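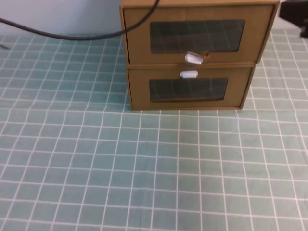

Two drawers, tinted windows, little white pulls. Top one looks not quite pushed in.

Hevora two-drawer cardboard organiser, review by Vasanthi Rodrigues

Quick one, typing this before the school run. Wanted something cheap for the table where I do my cards and mending, ended up with the Hevora. Paid 136 for it in the Dromance sale with the matching label pack, which I have not opened and probably won't.

Good bits first. Colour is nice. Plain brown card, goes with anything, doesn't shout. The smoky windows are better than clear ones in my opinion, you get a hint of what's inside without the whole mess on show. Handles are small but fine for fingers. Big thumbs, maybe not.

Putting it together: instructions are one sheet, tiny drawings, no words. Took me most of Friday evening with the telly on. Fold every crease hard BEFORE you start, both ways. I didn't and had to take the bottom drawer apart again. Obaidul Thambiah left a comment on my last review saying he runs a butter knife down the creases, tried it on the second drawer, much neater. Thanks Obaidul.

Niggles. The pull on the top drawer sits at a bit of a tilt and there's a small tab of card next to it that wants to stick up. Dab of glue would sort it, havent got round to it. Drawers need a hand on the lid when you pull or the lot slides along the tablecloth.

What I keep in it: thread, stamps, spare buttons, the tape measure. Wouldn't put tins or anything heavy in. It's card, keep it off a damp windowsill.

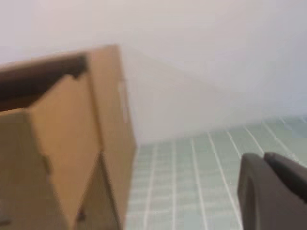

Brown cardboard up close, folds and flaps.

Compared with the Cekside one I had before, the Hevora is stiffer and the drawers run smoother, but the Cekside had a proper stop at the back so you couldn't yank a drawer right out. Miss that. The Gautam is dearer again and only comes in white so I didnt bother.

Would I get another? Yes, in a sale. Not at full price.

4 out of 5. Half a mark back if they ever redo that instruction sheet.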